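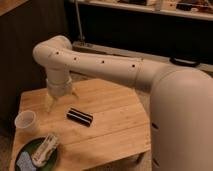
Mesa de madera clara, con un contorno que recuerda a un octógono.

¿De dónde sale la madera?
Por Hernán Ríos – 23 de mayo de 2020

¡Hola otra vez! La semana pasada me escribió una niña para preguntarme si una mesa está viva. Qué buena pregunta. Le contesté que no, pero que su madera formó parte de un ser vivo durante muchos años, y como me quedé con ganas de contarle más cosas, hoy toca hablar de madera.

Vamos a empezar por el árbol. Un tronco parece una cosa maciza y aburrida, pero por dentro hay un montón de tubitos finísimos, tan finos que necesitas una lupa buena o un microscopio para verlos bien. Por esos tubitos sube el agua desde las raíces hasta las hojas. Imagínate que bebes con una pajita larguísima, de esas de los cumpleaños, y que la pajita llega hasta el tejado de tu casa. Pues algo parecido hace un árbol, y sin boca.

Las hojas usan esa agua, el aire y la luz del sol para fabricar azúcar. Con una parte de ese azúcar el árbol construye más árbol: más hojas, más raíces y más madera. O sea que un tronco está hecho, en buena medida, de aire y agua. A mí me costó creerlo la primera vez que lo leí (tenía nueve años y estuve todo el recreo mirando un pino con cara de desconfianza).

Los anillos

Si alguna vez has visto un tocón, que es lo que queda en el suelo cuando se corta un árbol, te habrás fijado en que tiene círculos, unos dentro de otros. Se llaman anillos de crecimiento. En los sitios donde hay invierno y verano, el árbol suele hacer uno cada año. En primavera crece deprisa y la madera le sale más clara. Después va más despacio y le sale más oscura, y en invierno descansa. Una banda clara y otra oscura: 2 colores, un año.

Cerca del pueblo de Stulstead hay un tocón de roble al que le tengo mucho cariño. Según el cartel, el anillo más antiguo que se puede leer es del año 1648. ¡No había bicicletas, ni bombillas, ni trenes! Y el roble ya estaba allí, pequeñito, sacando sus primeras hojas. Algunos anillos son anchos, de años con mucha lluvia, y otros son tan estrechos que casi no se ven. Los científicos que estudian esto se llaman dendrocronólogos. Dilo rápido tres veces, a ver si te sale.

¿Dura o blanda?

La gente que trabaja con madera habla de 2 grandes familias, las duras y las blandas. Las duras vienen de árboles de hoja ancha, como el roble o el haya. Las blandas vienen de árboles como el pino o el abeto. Pero cuidado, que los nombres tienen trampa: la madera de balsa, que puedes marcar con la uña, está en la familia de las duras. Yo también protesté cuando me lo explicaron.

¿Y por qué flota?

Casi todas las maderas flotan, y la culpa la tienen aquellos tubitos del principio. Cuando la madera se seca, muchos se quedan llenos de aire. Piensa en una caja muy grande, de un metro de ancho, un metro de largo y un metro de alto. Llena de agua, pesaría unos 1000 kilos, sin contar la caja. Un bloque de pino seco del mismo tamaño pesa bastante menos, y por eso flota. El ébano, en cambio, suele irse al fondo como una piedra.

Para probar en casa

Busca un palito de helado, un trozo de corcho, una ramita seca y otra recién caída. Llena un barreño con agua y, antes de meter nada, apunta en un papel qué crees que va a pasar con cada cosa. Luego prueba. Deja la ramita seca en el agua hasta el día siguiente y fíjate en si flota igual de alta o se ha hundido un poco. Pide permiso para usar el barreño, que en abril yo no lo pedí y acabé fregando la cocina entera.

Otra cosa que puedes hacer es buscar madera por tu habitación: la puerta, un lápiz, la silla, hasta este periódico si alguien te lo ha impreso, porque el papel también suele salir de los árboles. Pasa el dedo por encima y busca las rayas. Se llaman vetas, y muchas veces son los anillos del tronco vistos de lado – como cuando cortas una cebolla a lo largo y los círculos se convierten en líneas.

Si encuentras una veta con forma rara, dibújala y mándamela. Yo tengo una puerta con una que parece un búho con sombrero.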